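Speaker notes — Tuesday, April 30, 2024
What the packing room looks like after the robots come in

Slide 1, title. Say hi, say thanks, get the clicker working before I start talking this time.

I run the kitchen and packing side at Mello. We make lunch baskets and grocery boxes for offices, and on a good week that's 3,832 orders. I'm not an engineer. I write the shift schedule and I hear about it when the schedule is bad, so that's the angle you're getting.

Slide 2, the old room. Two long counters, people on both sides, everything picked by hand. Ask who here has packed boxes for a living. (Wait for hands. Really wait.) Then the wrist story, keep it short — my own wrist, one winter, two months of wearing a brace and pretending I wasn't.

Slide 3, why we started. We had shifts we couldn't fill, mostly the early one. We'd tried paying more for it and that helped for a while. Then we talked to Skatier about a two-armed setup for the sorting counter, and in October we signed for a trial. I want to be straight with this room: the crew heard about it from a delivery driver before they heard it from me. I'd do that part over if I could.

Slide 4, what changed first. The talking! I didn't see that coming. When you pack across from somebody you chat all morning. Put a machine in that spot and it gets quiet, and people told me so in the first week. We moved the label station so two people face each other again. It cost us one shelf and a Saturday.

Slide 5, who does what. We wrote down every job on the counter and the crew marked the ones they'd happily give away. Lifting full boxes got the most marks by a mile. Checking produce got none, they wanted to keep that. Pause here, the vendors in the back need to hear it.

Slide 6, practice runs. Before a new item goes on the real counter we run it in simulation, and the crew gets to watch and send notes. Some of the best notes came from people who'd never touched the software. One of our packers asked for peppers and soda cans together on a board, the way they end up at the end of a rush, when nobody's lining things up nicely.

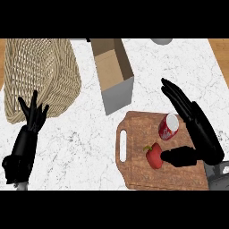
So now there are two of our packers who spend one afternoon a week building setups like that with the folks from Milico. It's on the clock and it pays a higher rate. I had to fight for the rate — if there's time, tell the budget meeting story, if not, skip.

Slide 7, the training. We budgeted 100 hours for the whole crew and used 274. Let that sit on the screen. Most of the extra went to plain things like how to stop it, how to start it again, who to call. Thongsuk, our second site, is starting with the bigger number.

Slide 8, what I still don't have an answer for. New hires used to learn the job on sorting, it was the easy spot. Where do they start now? We're trying produce checks with a partner, and I'll know more after summer.

Questions. If someone asks about headcount, give the real answer: no layoffs, but two people left and we filled one of those jobs. Handouts are by the door.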